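Storing spare electrolytic capacitors for long periods
Community Help > Parts and Storage
Posted 2018-11-16 by Viktória Lengyel

Our museum's audio collection includes several tube amplifiers, and I have been asked to draw up a written policy for spare parts. The immediate concern is electrolytic capacitors that have been on the shelf for years. Is there an accepted limit on shelf life, and should old stock be tested before it is fitted? Our storeroom in Ivmont is unheated, and some of the stock was bought in bulk under invoice 507.

Marchetti

Dear Ms. Lengyel,

Please consult the manufacturer's data sheet first, as shelf life differs between product series. Where no sheet can be found, our workshop treats any part more than 9 years old as suspect. Such parts are measured for capacitance and leakage current before they are released. A part with high leakage may often be restored by applying voltage slowly through a resistor, beginning well below the rated value. We use a resistor of 1,000 ohms for small parts, but the correct value depends on the voltage and size. This work should be done only by a person trained in high-voltage safety, and every part must be discharged afterward and checked with a meter.

An unheated room is acceptable if it stays dry. Heat does more harm than cold.

Suklow

Throw them out. New ones are cheap.

Lelloletti

I must respectfully disagree with the reply above. Certain multi-section can types are no longer easy to buy, and a museum may wish to keep the original parts even when they are not in service. I would recommend that the policy address the following:

Date of purchase and date code, both written on the bag
Humidity and temperature of the room
Date of the last leakage test, with the initials of the tester
Separate bins for tested and untested stock

Leads should not be bent or bear weight, and parts should be kept away from solvents.

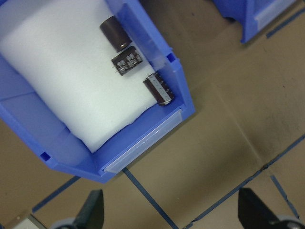
Finally, the policy should state who may approve the disposal of a part. In our case a failed capacitor remains on the inventory until the curator has signed the removal form.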